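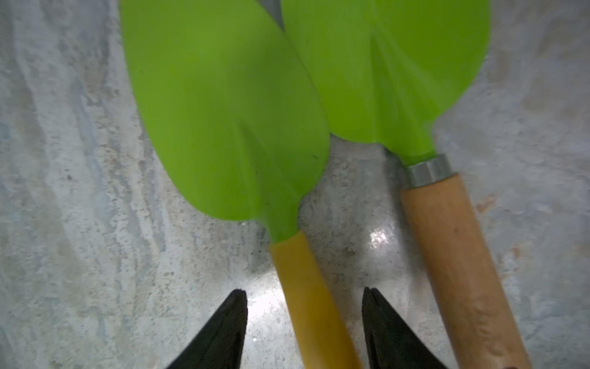
Zelari Household and Shop-Floor Automation Working Group
Minutes of the October meeting

3 min read

The meeting opened at 2:10 p.m. with the Chair presiding. Representatives of Zelari, Naqvi and Jover were present. Zudosness sent regrets.

1. Minutes of the previous meeting
Approved with one correction. Under item 4, "sorting by colour" should read "sorting by handle".

2. Chore trials, garden and tool bench
The trials lead spoke to the written report. In the period under review the arm made 324 attempts at picking up a single hand tool from a flat surface and returning it to a rack, and 302 were completed without help. The group agreed this was a fair result for single tools.

Results were weaker where two tools lay together. Of 100 attempts with paired garden trowels, 74 ended with the correct trowel in the rack. The most common fault was closing on both handles at once. The second was lifting the lower trowel while the blade of the other still rested on it, so that both shifted and the attempt had to be stopped.

The Naqvi representative asked whether similar blades were part of the difficulty. The trials lead replied that two green blades lying one partly over the other are hard to separate from the wrist view, and that the software does better when it works from the handles. A yellow handle beside a plain wooden one gave it enough to go on in most attempts. Glare from a smooth concrete surface remained a nuisance and had not been studied on its own.

The Jover representative noted that a shop assistant would tidy a pair of trowels without a second look, and asked that the report say so plainly. Agreed.

3. Are machines ready for chores?
A long discussion followed. Zelari's position was that a machine can now be left to return tools to a rack at closing time, provided the tools are spread out and a person checks the rack in the morning. Naqvi did not agree that this amounted to doing the chore – spreading the tools out is most of the labour.

Jover reported that its store staff would welcome help with restocking hand tools but would not accept a slower aisle. It was further noted that households are less orderly than shops, and that no trial to date had included soil, string or wet gloves.

The group resolved to describe the present state of the work as "suitable for supervised use on single items". The words "nearly ready" are to be removed from the draft summary.

4. Next round of trials
Paired tools will continue, with trowels and hand forks mixed. Jover will supply a bin of returned stock in whatever condition it arrives. Zelari will keep a separate tally of attempts stopped by the operator, which were counted as failures this time without further detail.

A request from Zudosness to add laundry folding was deferred until its representative can attend.

5. Other business
The rack at the second bench is loose and is to be refastened before trials resume. Members were reminded to return their access cards at the front desk.

The meeting closed at 3:45 p.m. Draft minutes to be circulated to all members for correction.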